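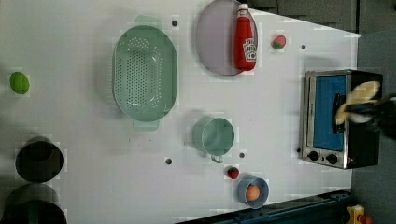 Last changed: Wednesday, 4:10 p.m.

Dastbridge Shared Kitchen: Questions We Keep Getting

How do I book?
Call extension 301. Natalina Zuccaro answers until 2, then goes home like a sensible person.

Can I leave food overnight?
Yes, with your name on it. Unlabeled soup belongs to everyone.

What does it cost?
$135 a month. Asking again in a sadder voice gets you the same price.

Is there parking?
Behind the Wyss building. The spaces out front are for people who enjoy tickets.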